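Ticket 118: arm stops short of the taped zone
Status: open
Machine: Kalenon arm, shared workshop, back bay
Controller: Proter board, stock firmware

**Problem**

On the move from park to the taped rectangle, the arm halts before it gets to the corner and the controller throws error 879 (following error, joint 2). Started Tuesday. The same program ran fine before the bellows sleeve was refitted.

**Tried so far**

- Power cycled the board. Error came back on the second run.
- Re-homed all joints. No change.
- Dropped speed from 300 to 150. Gets further, still faults.
- Swapped the joint 2 encoder cable for the spare from the Lumora kit. No change, old cable put back.
- Ran the move with the gripper closed and with it open. Same result.

Jogged by hand to a point near the corner and left it there to check clearances.
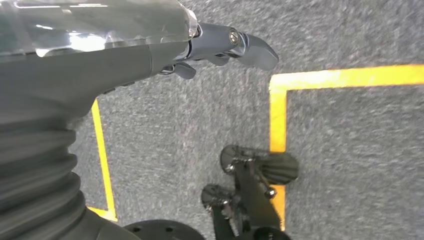

*Jogged position, long finger toward the tape corner, black wheel assembly below.*

Holding at this pose gives no error. Joint 2 current reads normal. Jogging back toward park, the current climbs over the last 8 degrees, so my guess is the bellows folds are bunching up and loading the joint. The wheel assembly is over the inner edge of the rectangle, and the saved path doesn't allow for it there. Separate issue, but it needs fixing before the next full run.

**Next**

1. Loosen the sleeve clamp, let the folds even out, retighten.
2. Move the wheel assembly off the tape line.
3. Run the Lau test path at 150, then at 300.
4. If 879 comes back, pull the joint 2 cover and check the belt.

Please leave the following error limit where it is. Raising it only hides the fault.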